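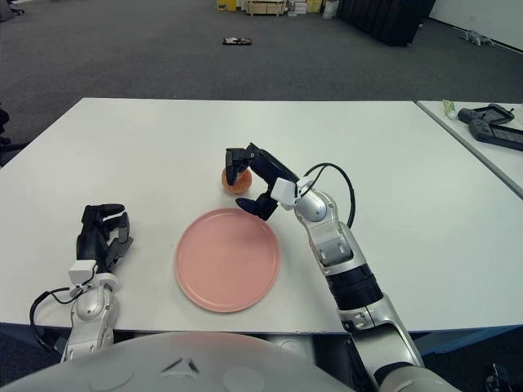
Pavell Plates is my little collection of notes on setting out fruit for people, and this README is where I've tried to put down how it all fits together before I forget. It began as a list on the fridge and got out of hand (as lists do in our house!). Each entry covers one serving: what the fruit was, what it went on, what the table was like, and whether anybody ate it. I have a real soft spot for stone fruit on a flat dish in a colour that's near its own but paler, so an orange-red peach going with a pink plate on a white table is pretty much my favourite entry in the whole set. There are bolder pairings further in, and Nafula Obura will tell you the pink is too sweet. She likes her peaches on dark grey. We've agreed to keep both.

What's in here

There are 621 entries at the moment, all plain text, one to a file. The folder called table is the main one, for fruit served at a proper table. The folder called bench is for stuff eaten standing up in the kitchen, and it's a lot messier because I wrote most of it with sticky hands. There's also a folder called odds, for anything I couldn't place. If you find a mango in odds, leave it there please, I've had that argument with myself already.

I did the Kashindye entries while I was staying with Mwende Mrema in April, and they're heavier on mangoes and pawpaw than the rest. The Girkville ones are mostly peaches, nectarines and plums, with a lonely run of apricots from one very good tray.

What each entry has

fruit: the everyday name. I don't bother with varieties unless I know for sure, and I usually don't.
dish: plate, bowl, board or none. A plate with a bit of a raised rim is still a plate. If soup would stay in it, call it a bowl.
dish colour: whatever you'd call it out loud. Pink, pale pink and pastel pink all get written as pink, which upset Neema Kaijage (she paints) but makes searching so much easier.
table: colour first, then shape if you feel like it.
whole or cut: whole, halved, sliced or other.
ripeness: a score up to 5, where 5 means eat it over the sink.
notes: go for your life.

How I do a peach

People keep asking so I'll put it in. I take the peaches out of the fridge a good hour ahead, because a cold peach tastes of hardly anything. Wipe the fuzz with a damp cloth and dry it properly. Put the plate down on the bare table first, with no cloth under it, and have a look at it empty before anything goes on. I know that sounds fussy, but you can tell straight away if the plate wants to be further from the edge, and it's a pain to shuffle once there's something round on it. Then the peach goes on, stem end down if it'll sit that way, a bit off centre if you've got a knife going beside it. Hold it from the top and underneath and not round the middle, where it bruises and everyone can see your thumb.

One peach to a plate is plenty. Two look like they're having a chat. Three or more and I'd get a bowl out, and then you're in a different part of the collection.

Overhead lights make glossy plates shine a bit. I used to go around switching lamps off, and now I just leave them on and get on with morning tea.

Things that are a bit wrong

Ripeness is all over the place. Emmanuel Sang scored the early ones and he's a hard marker, so his 3 is my 4. I haven't fixed it and I don't think I will.

A few entries say nectarine where I'm fairly sure it was a peach. They were written up from memory after lunch.

The dish colour column has one entry that just says nice. Sorry. No idea.

There are far too many white tables. It's what most of us have at home, so if yours is green or timber or covered in somebody's homework, I'd love an entry from you.

Adding your own

Copy the file called blank, fill in what you can and skip what you can't. Keep the notes under 1000 characters or Akinyi Simiyu's little script for printing the cards has a sulk and chops the end off. Don't worry about neatness. Send them to me or to Akinyi, whoever you see first.

Use it for whatever you like: menus, a school fete stall, settling a disagreement about grey plates. A mention of Pavell Plates would be lovely if you print any of it.

Last tidied 12 October 2016. The apricots still need doing.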